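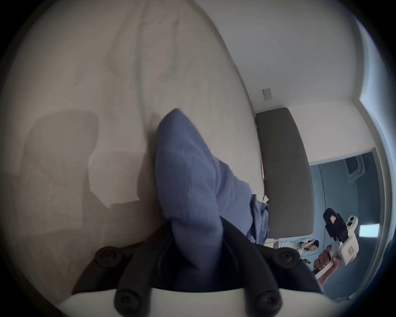 Figure 2. Gripper holding a crumpled blue cloth over a bed with a white duvet.

3.2 Itinerary structure and visitor spacing

The second part of the study compared two ways of scheduling small-group nature tours on Gallstead, the larger of the two inhabited islands in the Lowther group. Both schedules used the same boats, guides and lodging. They differed only in the order of stops and in the length of the midday break. In the fixed schedule, every group left the landing at Haron after breakfast and walked the coastal loop clockwise. In the staggered schedule, departures were split between the coastal loop and the inland forest track, and groups changed places after lunch.

Bookings were drawn from the records of a single operator, Hasteleo, for the dry season ending in June. Records were kept if the party stayed on the island for at least two nights and completed both walks. Day visitors from cruise ships were left out, as their time ashore is set by the ship and not by the tour operator. The final sample held 500 party records. Group size was capped at eight under the park permit and did not change between schedules.

Waiting time at the viewing platforms was taken from guide logs. Guides wrote down arrival and departure times for each platform, and the gap between arrival and first access was treated as the wait. Entries with a missing time were dropped. Logs kept by relief guides used an older form without a departure column, so these were used for arrival counts only. The coding of free-text remarks was done by Si-eun Wi and checked against a second coding by Lesego Van Wyk. Disagreements were settled by going back to the original log page.

Waits were shorter under the staggered schedule at every platform on the coastal loop. The difference was largest at the seabird ledge, where the fixed schedule brought several parties to the same narrow path before the midday heat. On the forest track the two schedules gave similar waits. Remarks about crowding followed the same pattern, while remarks about wildlife seen did not differ by schedule in any consistent way.

Weather was not controlled. Rain closed the upper part of the forest track on several days, and parties sent back to the coast on those days were coded under their original schedule. The effect of this choice is examined in Section 4.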